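To the packers list
Subject: Re: bags on the plate, and the great label question
From: Prasanna Wickramasinghe

Jamila Sivakumar wrote:

> Hello all,
>
> Can we please settle how the soft mailers go through? I have had three
> different answers this month. Person one says lay it on the plate and
> wait. Person two says flatten it first, then lay it on the plate and
> wait. Person three says fold the ends under, which makes a tidy little
> parcel and also hides half the label. I did 40 of them yesterday
> afternoon and 22 had to go through a second time. I'd like to know
> whether it's me, the bags or the plate.
>
> Also, which side does the green crate go on? I keep finding it on
> the right when I come in, and I am left-handed enough to have opinions
> but not left-handed enough to enjoy that.
>
> Jamila

Jamila, it's the bags. It is nearly always the bags.

When we shipped everything in the Bisgaard cartons, there was no such thing as technique. A carton has a top. You put the top on top. Then somebody at Fostora worked out what we were paying to send air to Warkwood, and we went over to plastic mailers, which have two sides, no corners to speak of, and the posture of a teenager on a sofa. I ordered the first 1073 of them myself, so complaints can be addressed to me and will be filed under the bench.

My answer to your first question is person two, with conditions. Flatten the bag before it goes on the plate. Put it down, run the side of your hand over it once from the middle out, and check that the code isn't sitting across a fold. You don't need to iron it. If what's inside is lumpy, push the lump down to the end away from the code and let that end look terrible. The label on the column asks for the waybill to face up, and that's the whole of its request. It has no view on beauty.

Person three should stop folding the ends under. I know who person three is. They pack very handsome parcels and I have had to unfold every one.

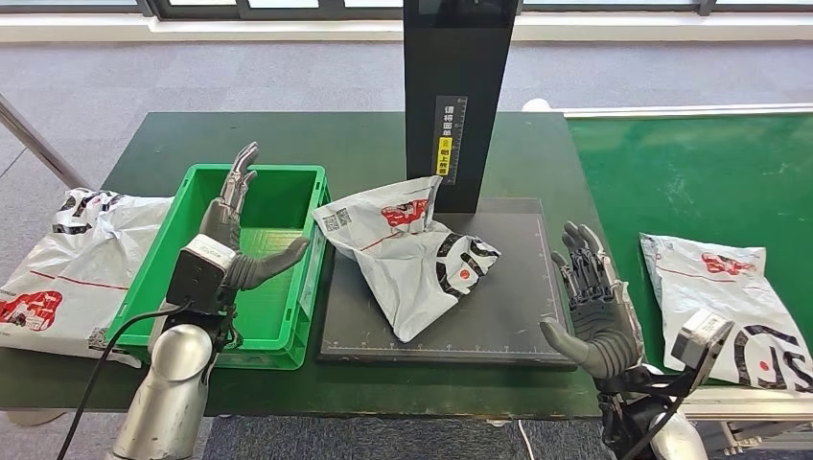
Trerkamik, June

I'm writing the rest of this from the other bench, where the mailers have the red logo and the black curvy bits, and where the light is better for arguing. The bag on the plate is a fair specimen of what you're up against. You can find the code near the top left without any trouble, but the thing has been twisted, and one corner has come up into a point like a napkin at a wedding. I'd take that one off, untwist it and press the corner down before asking anything of it. The column may not care about the corner. I care about the corner, and I'm the one who gets the second-time-through sheet.

Which brings me to the sheet. If a bag goes through twice, put one tick. If it goes through three times, put one tick and set the bag aside for me. Please don't write remarks next to the tick. Last month's remarks were very funny and I had to explain two of them to Fostora.

On the crate: left. The green one goes on the left of the bench, long side along the edge, and it stays there. Flat mailers waiting their turn can go beyond it on the far left, but pull them back onto the table if they've started to creep over the side. A plastic mailer on a smooth table will leave under its own power, given a draft and half an hour. I have picked up bags from under that bench that were last seen in spring.

Jamila, I realize "left" is a ruling and you asked for a discussion. Try it for 100 bags. If you still hate it, move the crate to the right for your own shift and put it back when you go, and I will pretend to have thought of that.

Two smaller things while I have everyone:

The ruler markings along the front of the plate are for measuring parcels. Please don't use them to measure tape, ribbon, your phone, or how much of the sandwich is left.

And keep the plate clear when you're on break. Whoever has been parking the tape gun on it, the gun isn't going anywhere and doesn't need a waybill.

I'm at the Warkwood end after lunch tomorrow if anybody wants to bring me a bag that truly won't lie flat. Bring it as it is, please, with whatever you've done to it still done.

Prasanna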